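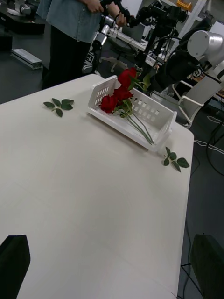

Three stems in the tray, operator at the far side of the table.

Our working rules for sessions at the Sterkdale bench have been revised, and I set out the main changes for colleagues who asked to see them in one place. The earlier version dated from April and had grown by footnote.

The operator stands clear of the tabletop for the whole of an episode and keeps both hands on the controller. Reaching over the table to straighten an item is not permitted while the arms are enabled. If a stem has to be moved by hand, the session is paused, the pause is spoken aloud, and a second person confirms it.

Loose foliage is to be left where it falls until the episode has closed. Peninah Owino and I differed on this point. Her view was that stray leaves make one recording hard to compare with another; mine is that clearing them midway spoils the record altogether. The log sheet now has a column for debris, which satisfied us both.

Cables on the carpet remain the weakest part of our practice. Of the 262 episodes reviewed by Florian Chevalier, two were stopped early on account of a snagged lead. The revised rule requires a floor check before power is applied – not after – and the initials of whoever carried it out.

Organic items are discarded at the end of the day and entered as consumables under Prostedum, cost centre unchanged. Comments on the wording should go to Shirin Ahmadpour, who holds the master copy.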